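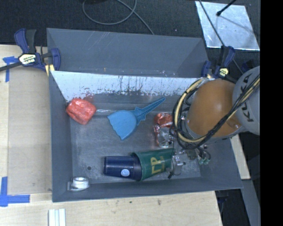 Search this site
Go

Week 4 notes: Can it do the chores yet?
Bernardo Amaral, January

Right, settle in. Last week we did arms and joints and I watched several of you slide gently towards sleep, so this week is the fun one. The question is the one your aunt asks when you tell her what you study: when can I have one that tidies up? My short answer is "not yet, but ask me about a box of mixed stuff in a warehouse and I'll be more cheerful". The rest of these notes is the long answer.

Start with picking things out of a bin. It sounds like the dullest job in the world and it's the one I'd most like you to understand, as nearly every chore has it hiding inside. Emptying a dishwasher is bin picking with wet things. Sorting the washing is bin picking with soft things. Putting the toys away is bin picking where the bin is your entire living room (and somebody small is refilling it behind you).

What makes a bin hard? Mostly the walls. A cup in the middle of a table can be approached from wherever you like. Put the same cup in a corner and suddenly half of your approaches would drive the gripper into the side. People get round this without thinking – we tip the box, or hook the thing with a fingertip and drag it out a bit. A machine can be taught to do the dragging, but then it has to know that dragging is worth the bother, and that's a planning problem on top of a grasping one.

Then there are the things themselves. Rough guide, in the order I'd worry about them:

Rigid and chunky. A roll of tape, say. Fine if you can see it properly and the fingers open wide enough.

Rigid but awkward. A plastic scoop with a long handle. Grab the far end of the handle and the whole thing swings. Grab the blade and you may be holding a curved edge that wants to slip.

Crinkly packets. Shiny foil is horrid for a lot of depth cameras: you get holes in the data exactly where you wanted to put a finger. Packets also change shape when squeezed, so the plan you made is for a packet that no longer exists.

Things inside other things. Two cups, one pushed into the other, lying on their sides. Is that one object or two? Depends what you were asked for! If the order says "green cup" and the blue one comes along for the ride, you've failed the order even though the grasp was perfect. I'll come back to this in the seminar, it's my favourite.

Now, numbers. Always ask what a success rate is a success rate of. The handout trial we'll be using is the Karkthorpe one, which has 2681 attempts in it, and 789 of those ended with nothing in the gripper. So a bit over seven in ten came up with something. Sounds decent? Now picture a kitchen helper that fumbles nearly three times in every ten goes, and think how long you'd put up with it before doing the washing up yourself. On a shop floor it can be a different story. You can let it have another go, you can put a person at the end of the line for the leftovers, and the bins stay where you bolted them. Homes don't have an end of the line.

The other trial on the reading list is Wolde. Much smaller – only 19 objects – but they repeated everything with the bin shoved up against a wall, and I wish more people would. Read it for the method and skim the introduction, which goes on a bit.

A word on "Proven", the demo video I sent round. Lovely video. Please watch it twice, and the second time look for the cuts. I make no accusations, I'd just like you to get in the habit. Does the arm ever miss? Who put the objects out? Is the speed real?

So where do I stand? Shop floor, known bins, mixed goods, a person nearby: yes, within reason, and getting better. One chore in one tidy house: on a good day. All the chores in my house: I have two children and a drawer full of takeaway lids, so no.

For the seminar:

Pick one chore you did this week and write down every grasp in it. Everyone underestimates this. Making a sandwich took one of last year's group more than 200 words and she hadn't got to the butter.

Decide what "done" means for it, and who gets to decide.

Bring the Skostitz paper, printed if you can. We'll argue over figure 3.

Room as usual, 10 am. The radiator is still stuck on, dress for it.

Last updated: January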